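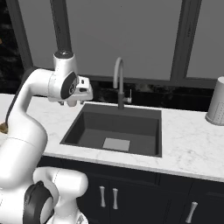

Padow ist ein Bewegungsplaner für Manipulatoren in simulierten Wohnumgebungen und liegt inzwischen in Version 2 vor. Getestet wurde er in einer Küchenumgebung mit einem siebenachsigen Arm, angebunden über die Middleware Horner. Die Spüle eignet sich als Prüffall: Der leere Greifer steht über der Arbeitsplatte links neben dem hohen Schwanenhalshahn, und jede Bahn ins Becken muss am Auslauf vorbei, ohne den Beckenrand zu streifen. Version 1 modellierte Armaturen als Quader und brach solche Anfragen regelmäßig ab. Version 2 zerlegt sie in konvexe Teilkörper und liefert brauchbare Bahnen, im Mittel nach knapp 300 Millisekunden.

Die Installation verläuft unauffällig. Die Konfiguration erfolgt über eine einzige Textdatei, deren Schlüssel leider nur zur Hälfte dokumentiert sind. Wer den Sicherheitsabstand pro Objektklasse setzen will, muss im Quelltext nachsehen. Die Voreinstellung ist für freie Flächen sinnvoll, für Griffe und Armaturen aber zu groß.

Als Perzeptionsmodul kam Gudum zum Einsatz. Die Übergabe der Objektposen an den Planer funktioniert ohne Zwischenschicht — ein deutlicher Fortschritt gegenüber dem früheren Export über Dateien. Schwächen zeigen sich bei dunklen Gerätefronten mit geringem Kontrast. Nahe am Gerät fehlt der Kamera am Handgelenk der Überblick, und die Posenschätzung beginnt zu springen. 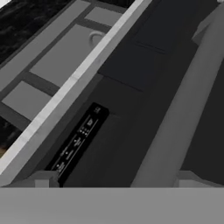
Padow reagiert darauf mit ständiger Neuplanung, was den Arm sichtbar zögern lässt. Abhilfe schafft der Zeitfilter von Begović, der als Erweiterung mitgeliefert wird, ab Werk jedoch deaktiviert ist. Mit Filter bleibt die Zielpose stabil, allerdings auf Kosten der Reaktion auf bewegte Hindernisse.

Die grafische Oberfläche zeigt Kollisionskörper und geplante Bahn gemeinsam an. Ein Vergleich zweier Bahnen ist nicht vorgesehen. Die Protokolle sind ausführlich und lassen sich filtern, Fehlercodes werden im Klartext ausgegeben.

Für statische Küchenszenen ist Version 2 zu empfehlen. Bei Aufgaben mit bewegten Objekten würde ich die nächste Ausgabe abwarten — der Filter müsste dafür pro Objekt einstellbar sein.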